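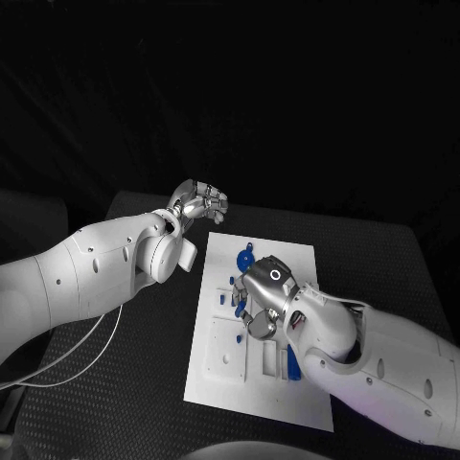
## 4. Effect of the Work Surface on Hand Sorting

### 4.1 Background

The preceding section treated the sorting error as a property of the sorter and the seed lot. This section takes up the surface on which the seed is spread. Manuals for hand sorting usually ask for a "plain, contrasting background" and leave the choice to the seed house. At Drivness, where the trials were run, the choice had been made by habit: pale seed was sorted on whatever dark top was free, and dark seed on white card.

Two properties of the surface need to be kept apart. The first is lightness, which sets the contrast between the seed and its background. The second is texture. A smooth top reflects the lamp as a bright patch that moves when the sorter's head moves, and it lets round seed roll. A textured top breaks up the reflection and slows the seed, but the texture is itself a pattern of small marks, and a small mark can be mistaken for a small seed. Figure 3 shows a dark gray table surface of the textured kind, with fine dots set at a regular spacing. Regular spacing matters to the argument below. A pattern that repeats evenly is easier to look past than one that varies, as Tilahun noted in her earlier work on mesh screens, and we expected the same to hold for tops.

### 4.2 Materials

Three surfaces were compared. The first was white card, replaced at the start of each session. The second was a smooth dark gray sheet with a low sheen. The third was a dark gray sheet from the Umoreck range with a fine dotted texture. The two gray sheets were matched for lightness by eye under the working lamps and then checked with a meter; the difference between them was smaller than the difference between the two ends of either sheet.

The seed came from two varieties. Wan is pale, nearly round, and sheds little of its coat in handling. Atley is darker, flatter, and often carries dust from the threshing floor. Both were taken from the November intake and stored in paper sacks until needed. Each tray held 220 seeds, of which a known number were off-type seeds from the other variety or seeds with visible damage to the coat. Trays were made up by Kuo-hua Yeh and Ming-te Hung, neither of whom took part in the sorting. The number of faulty seeds differed from tray to tray, so that a sorter could not stop on reaching a familiar total.

### 4.3 Procedure

Sorters worked seated, with the lamp to the left and above. The contents of a tray were poured onto the center of the surface and spread with a flat card until no seed lay on another. Faulty seeds were drawn off to a dish at the near edge, and the rest were swept into a second dish. Time was taken from the first movement of the spreading card to the last sweep. Sorters were told to work at their normal pace and were not told their error rates until the trial was over.

Each sorter used all the surfaces, in an order set by a table drawn up in advance. No sorter changed surface within a session. We had first planned to change surface after each tray, but in the pilot sessions the eye took some time to settle after a move from gray to white, and the first tray after a change was slow whatever the surface. The longer blocks removed most of this effect at the cost of a longer trial.

A total of 2,082 trays were sorted and kept for analysis. Trays were dropped if seed was spilled onto the floor, if the lamp was moved, or if the count of seed in the two dishes did not match the count poured out. The last of these was the most common reason, and it was more common on the smooth gray sheet than on either of the others. We return to this in Section 4.5.

### 4.4 Results

For Wan, both gray surfaces gave fewer missed seeds than white card. This was expected from contrast alone. The gap between the two gray surfaces was small. Missed seeds were slightly fewer on the dotted sheet, and the difference was steady across sorters but not large enough to matter in routine work. Sorting time was shorter on the dotted sheet than on the smooth one. Most of the saving came during spreading, when seed on the smooth sheet tended to run ahead of the card and had to be brought back.

For Atley, white card was best on both measures, and the two gray surfaces were worse in different ways. On the smooth sheet the sorters missed damaged seeds, as the break in the coat was hard to see against the sheen. On the dotted sheet they missed fewer of these but made more false removals: sound seeds were drawn off as damaged. When the removed seeds were examined again under a hand lens, many proved to be small, dark, and free of any fault. Hsiu-ying Tu, who carried out the second examination without knowing the surface used, recorded "edge unclear" against a number of them even on a white dish, so that part of the effect must lie in the seed.

Dust had a separate effect. Atley leaves a fine deposit wherever it is poured, and on the dotted sheet the deposit was slow to brush away. Within a session the false removals on this surface rose from the early trays to the late ones. Wiping the sheet with a barely damp cloth between trays brought the rate back down. White card showed no such rise, although it looked dirty sooner.

### 4.5 Discussion

The results support the usual advice on contrast and add a condition to it. Where contrast is high, texture does little harm to accuracy and saves some time. Where contrast is low, the texture competes with the seed, and the sorter resolves the doubt by removing seed that should have stayed. In a seed house this second kind of error is easily missed, because the sorted lot looks clean and the loss appears only in the yield of the sort.

The mismatched counts on the smooth sheet deserve mention. Round seed that reached the edge of the sheet could drop into the sorter's lap or onto the bench, and such trays were excluded. The exclusion favors the smooth sheet, as the trays most affected by rolling were the ones left out. A raised rim would remove the problem - and would also remove one of the reasons for choosing a textured top. We did not test a rimmed sheet.

Lamp position was held fixed throughout. A lower lamp would lengthen the shadow of each seed and might help on a low-contrast surface, but it would also bring out the relief of any texture. Princess Tan has suggested, in comments on a draft of this section, that the false removals of Atley might fall if the dots were much finer than the seed or much coarser. The dotted sheet used here was available in one pattern only, and the question is left open.

For the work reported in Section 5, all Wan lots were sorted on the dotted gray sheet and all Atley lots on white card. Lots holding both varieties were sorted on white card, and 100 seeds from each were sorted again by a second person as a check.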